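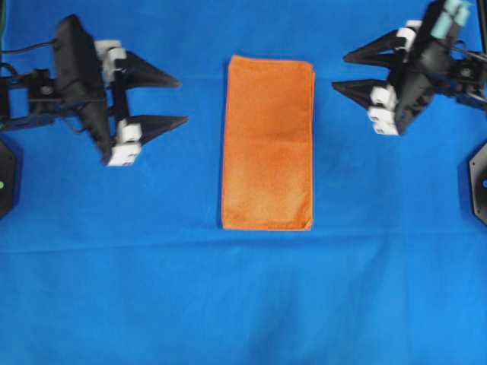
How should the pool towels be folded so they fit the new shelves?
In half the long way, then in half again, with the hems lined up at the bottom.

From: Awuor Lukumay
To: Bustberg house list
30 July 2022

Kohei Tamura wrote:
> The shelves at Bustberg are narrower than the old ones and
> the towels hang over the front. Are we folding in thirds now?
> Also, do the orange ones get washed with the white ones?

Kohei, no thirds. They come out too thick and the stack leans. Fold on a flat surface, smooth the towel with your hand before the second fold, and tug the corners until the edges meet – the older towels have stretched and will never line up exactly. A slightly uneven side is fine. Put the folded edge toward the front of the shelf.

Orange towels go in their own load. They still lose color, and we ruined 4 white ones last summer. Skip the fabric softener, it makes terry cloth hold less water.

We have 30 bath towels at Bustberg and 19 at Talard. Sachiko is moving two stacks across in August, so please leave the bottom shelf free.

Awuor

2 comments

Toshio Miyazaki: Same fold for the hand towels?

Kazue Nomura: Hand towels just once, in half. The basket at Talard is too shallow for anything thicker – I tried it.

Shared 4 times
Contact the list owner | © 2022 Bustberg house list | Back to top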